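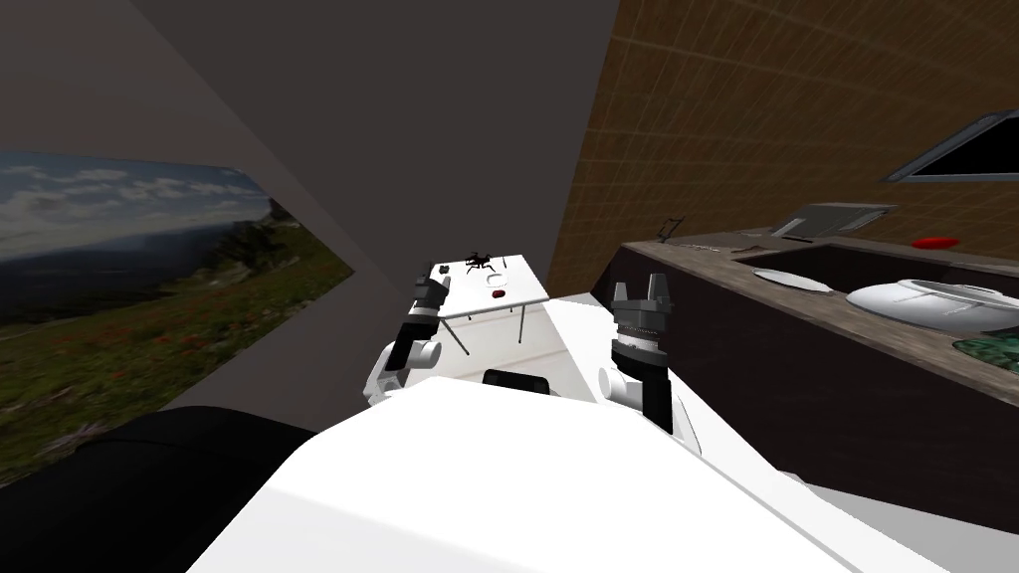

HOME & HOBBY > GAME ROOM

Spring Cleaning for Game Gear: Controllers, Cartridges and All Those Cables

May 1, 2022

I love this job. I know how that sounds, but give me a free afternoon, a pile of cotton swabs and a podcast and I'm happy! My collection is up to 170 cartridges now, plus the discs, two consoles under the TV and a PC in the corner, and once a year the whole lot comes out and gets a proper going-over. Most of what you need is already in the house.

What to get out first

Cotton swabs (the pointy makeup kind are great)
Isopropyl alcohol, 90 percent or higher if you can find it
Microfiber cloths, at least four
A soft old toothbrush
Wooden toothpicks
A small screwdriver set
Painter's tape and a marker

Switch everything off and unplug it before you start, and take the batteries out of anything that has them. If something is still under warranty, leave the screws alone and stick to the outside.

Controllers

Start with the seams. Every controller has a line where the two halves of the shell meet, and that line fills up with the most amazing gray gunk. Run a toothpick along it slowly, tilted nearly flat so it doesn't scratch, and wipe the tip on a cloth as you go. Then do the ring around each button with a barely damp swab. My old Feklow pad looked years younger after this and I hadn't even touched the sticks yet.

For the sticks, push each one all the way to one side, swab the gap, then work it around like a clock. Let it dry for a good while before plugging it back in. If a stick still drifts after a cleaning, try the calibration screen in your console's settings before you spend money on a new one.

Rubber grips that have turned sticky are their own headache. A cloth with a little alcohol will take the tacky layer off, but go gently and try a hidden patch first. Some coatings come away completely and leave shiny plastic behind (I like it better that way, but you may not).

Mice and keyboards

A keyboard should be turned over and patted on the back before you do anything else. Do it over a sheet of newspaper. I once got 13 sesame seeds out of mine and I don't even remember the bagel! After that, a dry toothbrush between the rows, then a damp cloth over the tops. If you pull the keycaps, take a picture of the layout with your phone first. Wash the caps in warm water with a drop of dish soap and lay them out on a towel overnight.
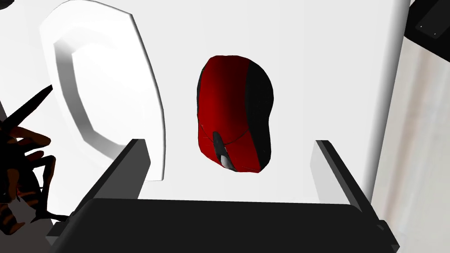
Mouse feet are the bit people skip. Those little slick pads on the bottom pick up a ridge of dirt around the edge, and it makes the whole thing feel draggy. Scrape the ridge off with a toothpick, wipe the pads, and give the desk mat a wash in the tub while you're at it — cool water, a bit of soap, flat to dry, never in the dryer. For the sensor, one dry swab, one gentle twirl, done.

Cartridges

Dip a swab in alcohol, press out the extra against the rim of the bottle, and rub the metal contacts side to side. Flip to a dry swab and repeat. If the swab comes up black, do it again until it comes up mostly clean. My copy of Grasgate wouldn't load for years and it took three rounds, and then up popped the title screen! And please don't blow into them. I did it all through my childhood too, but the moisture is no good for the metal.

Sticker residue on the label side needs a lighter touch. Warm it with a hair dryer on low for a few seconds and roll it off with your thumb. Keep any oily cleaner well away from paper labels. I ruined the front of Purba that way and still wince when I see it on the shelf.

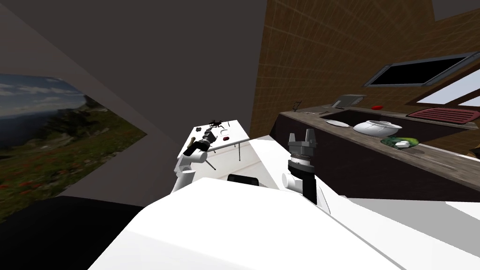

Small parts are where a cleaning day goes wrong, so plan for them before the first screw comes out. I put down a strip of painter's tape, sticky side up, and press the screws onto it in the same pattern they came out of the shell. It also helps to give the loose bits a surface of their own, away from the desk you're working at. A small white table like the one there is just right, with the thin dark legs and only several little things on top: even a small dark red piece or something black and spindly is easy to spot against white. If yours is wood, a pillowcase laid flat does the same job.

Cables

Wrap a flag of painter's tape around both ends of each cable and write what it belongs to. Both ends! Then coil it loosely, bigger than you think, and hold it with a hook-and-loop tie. Tight coils around the controller itself are hard on the spot where the cord goes in. I spent 60 minutes on mine in February and haven't had to crawl behind the TV with a flashlight since.

Putting it all back

Leave a hand's width of space behind and beside each console so the vents can breathe. Stand discs upright, like books. Handhelds that won't be used for a while (my Ollano lives in a drawer from fall to spring) should go away with the battery half charged, and come out every couple of months for a top-up. Keep the cartridges out of direct sun, and stay clear of the attic. A plain plastic shoebox with a lid fits two rows nicely.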